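4.2 Gripper comparison in simulation

We compared two grippers, the Trillar and the Flidska, on the same simulated arm with the same peg board. Each gripper ran 490 episodes under the Lindqvist controller, whose gains we had frozen in September and have regretted at leisure.
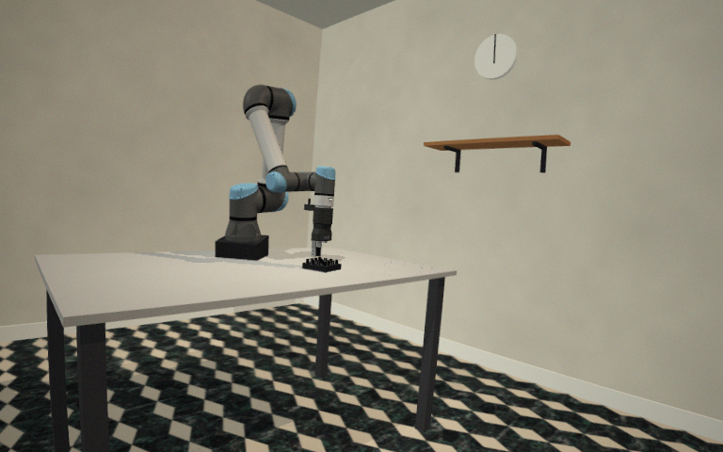
Figure 3. Simulated workcell used for all trials in Section 4.

The room came with the Ponddale asset pack, wall clock included. The clock plays no part in the results. We kept the room textures because an earlier policy, trained against plain gray, had fallen apart at its first sight of a patterned floor.

An episode ended when a peg was lifted clear of its neighbors or when 20 seconds had passed, whichever was less embarrassing.

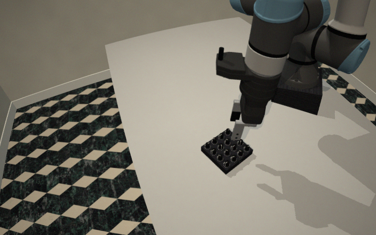 The Trillar failed in 17 episodes, nearly always by closing on two pegs and treating them as one. The Flidska failed less often but took longer over each approach, hesitating above the board like a guest choosing a chocolate.

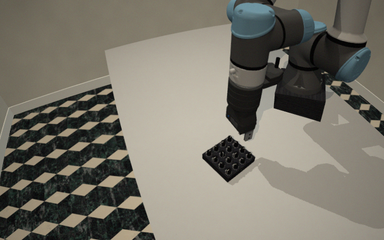 Shadows were a larger nuisance than either gripper. Our pose estimator works from color images alone, and dark pegs on a dark board give it little to hold on to. With the arm's shadow spread across the right half of the table, we expected trouble near the board as well, and masked that side before estimating pose. The mask was applied to both grippers, and its settings are given with the controller gains in Appendix B.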